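Filed under: Home > Tidying > Small Stuff

How to sort out the little-things basket

You know the one. By the door, on the desk, wherever. Keychains, odd balls, toys out of party bags, a button. Mine got so bad I couldnt find a key in it. Did the whole thing Saturday morning, start to finish, before lunch.

What you need: a clear table, one basket with low-ish sides, a damp cloth, a trash bag. That's it.

1. Tip everything out. All of it – don't pick through the basket, you'll just stir.

2. Wipe the basket. Woven ones hold crumbs in the braid, so go along the weave, then turn it over and smack the bottom. Let it dry.

3. Set the basket longways on the table, with the pile next to it. Short end facing you, easier reach.

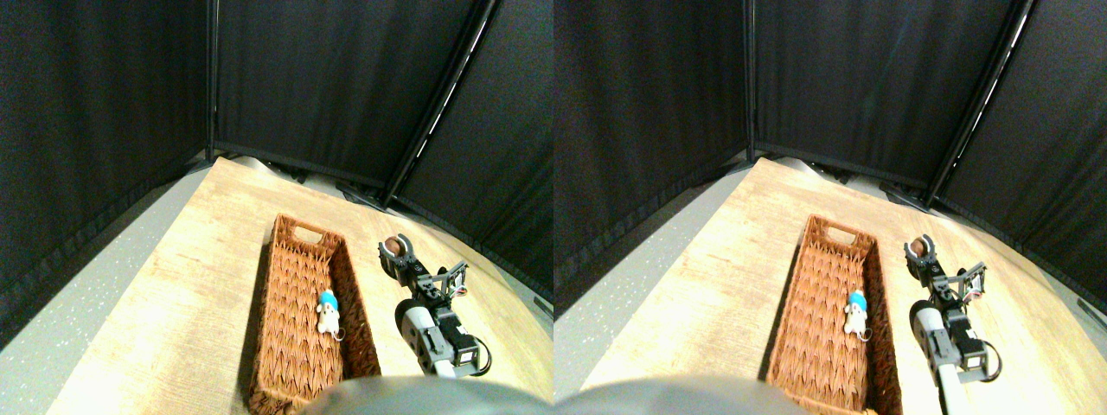 4. One thing at a time. Pick it up, decide, put it down. Keep goes in the basket, everything else goes in the bag or on the give-away pile. No maybe pile. I tried a maybe pile in December and it's still in a shoebox.

5. Keychain toys: check the ring. If it's bent open, squeeze it shut with pliers or toss the ring and keep the toy.

6. Small round stuff rolls. Put it in last, up against something soft.

7. Stop when you can still see the floor of the basket. If you cant, go back to step 4 and be meaner.

Put it back where it lives. Redo every 2 months or when it bugs you.

Comments (3)

Colleen Petrenko: Did mine last night. Found an earring I gave up on ages ago!!

Fermín Lagos: Old toothbrush for step 2, works better than a cloth on tight weave.

Colleen Petrenko: ooh good one, trying that

We use cookies to remember your settings and count visits. Accept | Manage choices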